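Mesh Laundry Bags: What They Are and How They Work

A mesh laundry bag is a bag made of net. Clothes go inside it before they go into the washing machine. The bag keeps small or delicate items together and stops them from catching on zips, hooks and other clothes.

Mesh and plain cloth

Most cloth is woven or knitted so tightly that the holes are hard to see. Mesh is made with larger gaps on purpose. Water and detergent pass through the gaps, but a sock is too big to follow them. Both kinds of material bend easily. When a small part is pinched, the rest gathers into folds that all run towards the pinch.
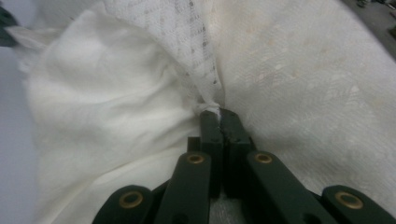
Why folds form

Cloth does not stretch very much. If one point is pulled, the threads on either side have to go somewhere, so they bend up into ridges. Thin cloth makes many small ridges. Thick cloth, such as a towel, makes a few large ones.

Mesh folds in the same way. Its gaps also let the threads slide and tilt a little, so a net can change shape more than plain cloth of the same weight.
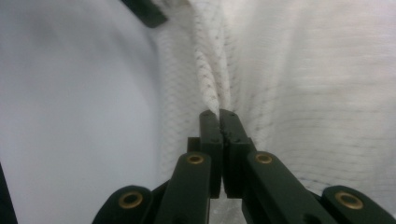 Words: Juwita Chin
Checked by: Brodie Cartwright
Vollthorpe Junior Science Pages, Household Materials, part 5

Picking up a net

Mesh is awkward to lift from a flat table. It lies close to the surface and there is not much of an edge to hold. The usual method is to press two fingertips together on a small piece until a ridge forms, then close them on the ridge. A very small pinch can hold a large sheet, provided that the grip is firm – the force is squeezed into a narrow strip of threads.

You can test this with a clean handkerchief. Lay it flat, pinch the middle and lift slowly. Then try again from a corner. Compare the shapes.

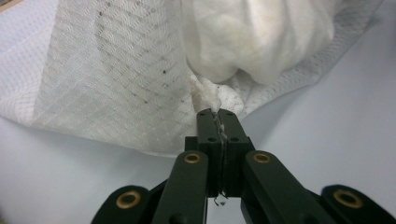
White mesh on a pale tabletop, pinched at one small point.

Closing the bag

Some mesh bags have a zip. Others have a drawstring, a cord that runs through a channel of cloth at the opening. Pulling the cord makes the opening smaller. A toggle is a small plastic part that grips the cord and stops it slipping back. Inside most toggles is a spring. Pressing the button lets the cord move, and releasing it holds the cord still.

Packing it

1. Put similar colours together.
2. Fasten any hooks or zips on the clothes.
3. Leave space. A bag packed tight does not let water move between the clothes.
4. Close the opening fully.

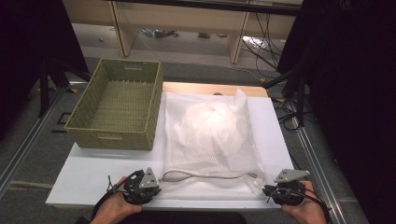

Mesh bag with a drawstring and toggle, beside a green woven basket.

Words to know

Mesh: material with regular gaps between the threads.
Drawstring: a cord used to pull an opening closed.
Toggle: a part that holds a cord in position.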